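Project report, part 2: did we collect enough, and was it any good?
Meron Negash and Dezső Mészáros

Our plan promised 480 examples of placing a phone in a round stand. We finished with 156. The supervisor's notes call this "a solid base". We are less sure.

The number hides how alike the examples are. Dezső drove the arms for most of them, and he has habits. He nearly always comes in from the same side, and he slows down before the gripper closes. A model trained on this may learn Dezső and very little about phones. Meron's 56 runs are messier and probably worth more, but we can't prove that with the time left.

We also doubt our labels. A run was marked good if the phone stood up at the end, even when it leaned badly. Mi-kyung Yeom relabelled a batch for us without seeing our marks and disagreed often enough that we stopped using the word "clean" in our tables.

The dark screens worry us too. Glossy black glass gives the wrist camera little to hold on to, and we never tried a phone with its display on. The plaid walls were meant to make the background harder. With only one pattern, we suspect the model will simply get used to it.

If the Cundley group carries this on, we would ask for 3 drivers at least, and a written rule for what counts as

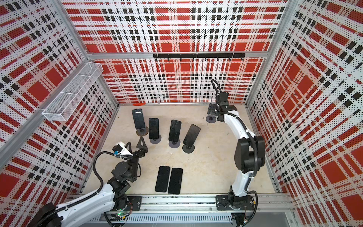
standing. We would also keep the failed runs, which we deleted in the first week and now miss.

Contact: Wedell student projects office | © Wedell 2019 | Back to top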